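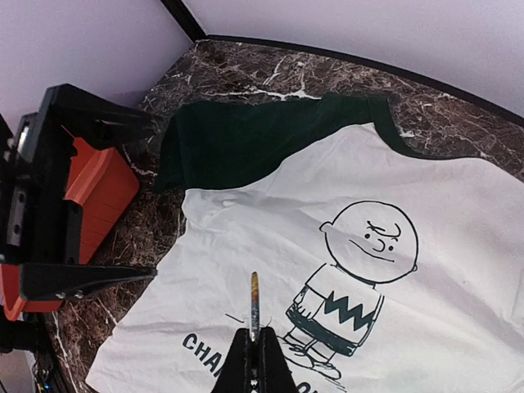

Zofia Rutkowska told me, before I had even taken off my coat, that she did not want to be asked if she is afraid for her job. She folded shirts at Cenis, in Gelville, long before the two arms came in April, and she still folds the difficult ones. The plain T-shirts go now to the arms.
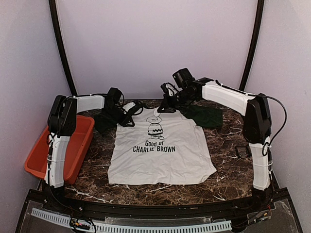 Her shift has changed more than her salary. She used to stand for the whole morning and fold over 164 pieces. Now she sits for a part of it, corrects a sleeve when the fold is wrong, and writes the mistake in a notebook. Her wrists hurt less, she says, but the room is more quiet and she misses the talking. 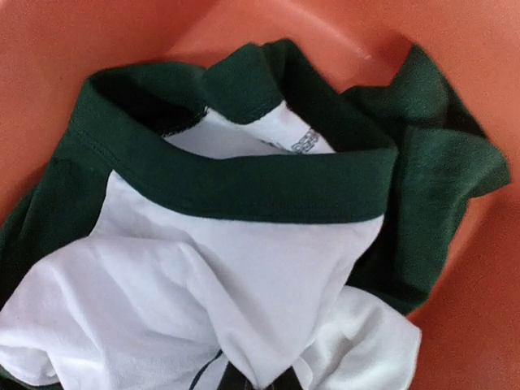

Who decides what the arms get to fold? Sibel Başaran makes the list each morning at seven, and the folders may cross out any item.

74 shares 4 comments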